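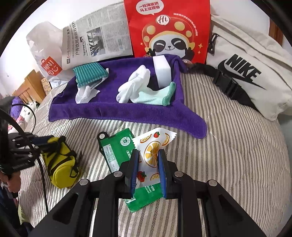 Figure 4. View from the wrist camera of the hand-held gripper, with a white fruit-printed packet between the blue pads and a larger green foil packet beneath it.

Vanderleia Lins
February

5. Failure analysis: false grasp reports on thin packets

The most serious fault we found was in the grasp check. The controller reported a secure grasp when the fingers had closed beside a packet or had caught only its crimped end. It then raised the arm and went on to the placing step with nothing useful in the fingers. We call this a false grasp report. The fault showed up during the Otedness trials, where the policy ran on a fixed arm fitted with the same finger design used for the hand-held demonstrations.

We logged 83 pick attempts on flat packets. In 48 of them the controller reported success and the packet reached the bin. False grasp reports accounted for most of the remaining attempts. Rigid items such as sponges and foam blocks did not produce the fault under the same settings, so we limit the discussion here to packets.

5.1 Cause

The grasp check compares the finger opening with a threshold. If the fingers stop before they are fully closed, the controller assumes that something is between them. The threshold was set using boxes and tubes, and packets are much thinner at the ends than in the middle. To make the check respond to packet ends at all, we had lowered the threshold in the Pradum software before the trials began. At the lower setting, compression of the finger pads alone was enough to pass the check. Two pads pressed hard against each other could read the same as two pads holding a strip of film.

Pad wear made this worse. New pads gave a fairly steady closing position. After a few days of use the reading drifted, and the drift was larger than the thickness of a packet end. We had calibrated the opening once, at installation, and the controller had no way to correct for the change.

The demonstrations also played a part. Figure 4 is typical of the layouts used: packets overlap each other on a quilted bedspread, with a towel, a glove and several bags close behind. A person holding the gripper can feel when a packet slides and will close again without thinking about it. These small corrections are present in the recorded motion, but the reason for them is missing from the data. The trained policy copied the second closing motion in some attempts where it was not needed and left it out in others where it was.

Overlap caused a related problem. When one packet lay on top of another, the fingers sometimes pushed down far enough to pinch the lower one as well. The opening was then larger than expected, which the check also accepted. Both packets were lifted, and the lower one usually dropped on the way to the bin.

5.2 Safety event

One false report led to a stop that we treat as a safety event. On a Tuesday the arm closed on a fold of the bedspread together with a packet. The check passed and the arm began to lift. The fabric went tight, and the force at the wrist rose until the limit tripped. The limit worked as designed, but the arm held its position with the fabric still under load. When the operator released the fingers from the console, the arm jumped upward by a few inches. The operator was standing outside the marked area and was not hurt. One finger link was bent and had to be replaced.

The release command had been written to open the fingers at once, whatever the load on the wrist. This was our mistake. It now refuses to run while the wrist force is above the idle level, and the operator must first lower the arm in slow mode.

5.3 Changes made

We made two changes to the grasp check. The closing position is now measured again at the start of each session with the fingers empty, using the Quintela calibration routine. The controller also repeats the opening measurement after a short lift and compares it with the first value. If the two differ, the attempt is marked as failed and the arm returns to the start pose.

The repeated measurement slows each pick, and the Zomach planner had to be changed to allow for the pause. It does not solve the overlap problem. Two packets held firmly give the same reading before and after the lift, and the controller still counts this as one grasp. A camera check after the lift would be the obvious next step, but we have not tested it.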